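Chapter 4. Showing the Arm a Task for the First Time

By now you have the Yimyam software installed, your hand controller paired, and (we hope) a fresh cup of something beside you. In this chapter you will steer the arm through a short kitchen job from start to finish while Yimyam takes notes. We call each run a demonstration, or a demo when we are feeling lazy, and you will be making quite a few of them before you are done.

We are going to work in the simulated kitchen that we named Clatville. You can practice there as clumsily as you like, and everything you learn carries over when you move to a real arm in Chapter 9.

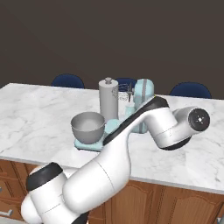
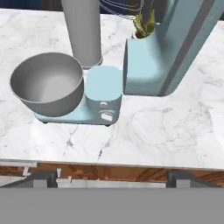

4.1 Before you begin

Give yourself a good hour with no interruptions. The job itself is short, but your hands need time to get used to the controller, and people who squeeze their first demos in before a meeting tend to end up recording them all over again. Clear a space on your desk wide enough to move your forearm freely from side to side. If you wear a loose sleeve, roll it up.

You will need:

Your hand controller, charged to at least 60 percent
The Clatville kitchen, downloaded and unpacked (see Chapter 2)
A chair that doesn't roll, or one with the casters locked
The task card for Reach and Hold, at the back of this manual

Reach and Hold asks the arm to travel to a spot above the mixing bowl, hold steady there, and come home again. It is a plain little task, and we chose it for that reason. There is nothing to grip, so you can leave the finger trigger alone and give all your attention to moving smoothly.

4.2 Loading the kitchen

1. Open Yimyam and choose Rooms from the left-hand menu.

2. Select Clatville, then Kitchen Island. The first time you open a room it may sit on a gray screen for a little while. Please don't click again, or it will start over.

3. When the countertop appears, choose Place Arm. Leave the mounting point at its default setting for this chapter.

4. Under Views, turn on both Wide and Counter. You'll use Wide to see where the whole arm is going, and Counter to judge how near you are to the things on the marble.

Note: It is very tempting to work from one view only, usually whichever one you happened to open first. Try to keep glancing between them. A bowl that looks comfortably far away from one side can be right under your elbow joint from another, and you will not find out until you bump it.

5. Go to Start Pose and press Home. Wait for the arm to stop completely before you touch the controller.

4.3 Taking hold of the arm

1. Rest your forearm on the desk and pick up the controller with a loose grip. You don't need to squeeze it.

2. Press and hold the side button. A soft tone tells you that your hand and the arm are now linked, and from that moment the arm will follow you.

3. Move your hand slowly to the left, then back. Do the same forward and back, and then up and down. Spend as long as you want on this. Orathai Ratanaporn, who wrote most of our practice tasks, still does it every morning before she records anything.

4. Let go of the side button. The arm stops where it is, and you can bring your hand back to a comfortable position before you take hold again. We call this re-centering, and you may do it as often as you need to, even in the middle of a demo.

Caution: Always release the side button before you put the controller down. If the link is still on, the arm will faithfully copy the trip from your hand to the desk.

If the arm seems to lag behind you, check the Follow Speed setting. It arrives set to 20, a gentle pace that suits most beginners. You can raise it later, but please record your first full set without changing it, so that all of your demos match.

4.4 Recording your first demo

1. Press Home once more, and wait for the arm to settle.

2. Press the round Record button. You will hear a short countdown, and then the clock in the corner begins to run.

3. Take hold of the arm and raise it well clear of everything on the counter. Go up first, every time, even when the straight path looks open.

4. Travel across until the end of the arm is over the bowl. Slow down as you get near, the way you would when carrying a full cup of tea.

5. Hold still until the ring on your screen fills in. A small tremble is fine, and the software expects it.

6. Lift away, return along more or less the same path, and let go of the side button.

7. Press Record again to stop. Choose Keep or Discard.

Note: Keep any demo in which you wobbled, paused, or took a slightly roundabout way and then got there. Discard the ones where you touched the mixer, the bowl, or anything else in the room, and the ones where you stopped halfway because the phone rang. The arm learns from whatever you keep, including your bad habits, so it pays to be a bit strict with collisions and quite forgiving about style.

4.5 Building up a set

A full set for Reach and Hold is 18 kept demos. Please don't try to do them in one sitting. Six at a time is plenty for most people, and your last one of the day should feel as relaxed as your first.

Between demos, choose Shuffle Start so that the arm begins from a slightly different pose. If it always starts from the same place it will learn that one path very nicely and then be lost as soon as anything changes. You may shuffle the bowl as well, using Shuffle Objects, once you have the first few demos safely kept.

Each demo can be up to 600 frames long. A counter next to the clock shows how many you have used. If you run out, the recording closes by itself and is marked Incomplete, and you will need to discard it. Running out usually means you are being a little too careful on the way over. Pick up the pace on the long stretch and save your slow, careful movement for the last part.

4.6 If something isn't right

The arm moves the opposite way from my hand. Your view has been flipped. Open Views and choose Match My Seat.

The arm stops and won't go any farther. You have reached the end of its stretch. Release the side button, press Home, and discard the demo. Then try again with the elbow a little higher.

The ring never fills. You are probably holding too high above the bowl. Check the Counter view, come down a touch, and hold again.

My wrist aches. Please stop for the day. Usa Mahawong on our support desk can send you a larger grip sleeve that fits over the standard controller, and many of our customers prefer it.

When all of your demos are kept, choose Save Set and give it a name you will recognize later on. You'll open it again at the start of Chapter 5, where you press Train and let the arm have a try on its own.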